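Bancadas junto à janela – leia-me

Olá, e obrigada por abrir este ficheiro antes das pastas! A coleção Skoltulau reúne 200 registos de tampos de trabalho, feitos em fevereiro na sala Solberg, que tem muita luz natural.
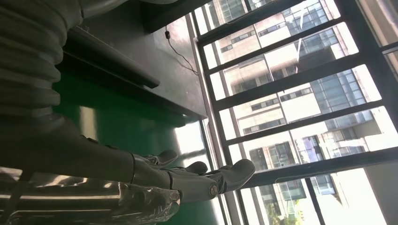

Cada registo traz uma nota curta sobre o que ficou pousado no tampo – cabos, sacos, coisas pequenas que vão ficando por ali. Em 42 deles a nota ainda está por rever, e peço um bocadinho de paciência. 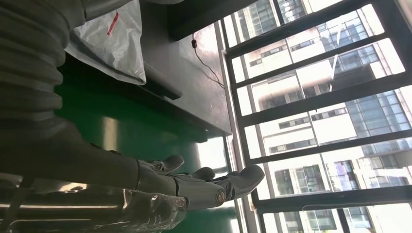

Tampo cinzento-escuro com saco de plástico branco translúcido, junto à janela.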